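# Moving my savings out of Monbridge

I finally closed my Monbridge account in March. I had been meaning to do it for a long time, and a few people have asked how it went, so I'm writing down what I remember while I still have the paperwork out.

Some background. I opened the account when I started at Swanepoel, because the payroll office had forms for it in the welcome packet and I didn't want to think about it. It was a managed fund account with monthly deposits. You picked a risk level from one to five, signed, and after that money left your paycheck. I picked three. I left Swanepoel four years later and kept the account going by bank transfer, at a smaller amount.

I didn't look at it much. The statements came twice a year and I read the top line, which had the balance, and put them in a drawer. The balance mostly went up. It should have, because I was adding money every month.

What got me to sit down with it was a letter about a change in terms. It was six pages long, and the fee table was on page five. There was a yearly management charge, a platform charge, and something called an adviser service charge. I have never spoken to an adviser at Monbridge. I called to ask who mine was, and the man on the phone said the role was vacant for my region but the service was still available on request.

So I got the drawer out and added up every charge I could find. Over the whole life of the account I had paid $1,696 in fees. Of that, $611 was for the adviser service. I did the sum again on paper because I didn't trust the first one, and got the same number.

I wrote to Monbridge and asked for the adviser charge back. They said no in the first letter. In the second they offered to waive it going forward. I decided at that point to leave.

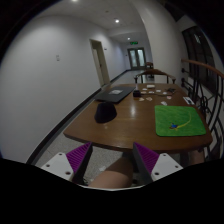 Zanele Mthembu wrote in after I mentioned this in an earlier post, and said to check for an exit charge before filling in any form, because hers had been taken out of the final payment and she only saw it on the closing statement. She also said to ask for the number in writing and to ask which day's price they would use.

I did both. There was an exit charge, but it only applied to money paid in during the past 12 months, so mine was small. The pricing day was the second business day after they received the form. The letter confirming this took two weeks to come, which was annoying, but I wanted it in hand before I signed.

The next question was where to put the money. I looked at two places. Prunda has a plain index account with one charge, shown on the first page. Brellotness has a nicer website and slightly lower fees on paper, but you need a larger balance to get that rate, and I would have been just under the line. I went with Prunda.

Opening the new account was the easy part. I needed a copy of my ID, a recent utility bill, and my bank details. The first utility bill was rejected for being too old. The second one was fine.

The transfer itself had one hitch. Monbridge had my old address as the mailing address and my new one as the legal address, and the form only had room for one. It came back to me with a sticky note asking which was right. I crossed one out, initialed it, and sent it again. The money showed up at Prunda nine days later.

One piece is still open. The last two monthly deposits had gone in but hadn't been invested when the form was processed, and they were sent to my checking account as cash instead of going across with the rest. I moved them over by hand. I'm waiting for a corrected closing statement that shows them, and I'll need it for taxes.

I also filed a complaint about the adviser charge. I don't know if anything will come of it. The reply so far says they are looking into it and will write within eight weeks.

A few notes for anyone doing the same thing. Stop the monthly deposit at least one full cycle before you send the transfer form. Keep the old statements, including the boring ones. Download everything from the website before the account closes, too. My login stopped working the same morning the money left, and I had to ask for the last two statements by mail.

I'll add a line to this post when the corrected statement arrives.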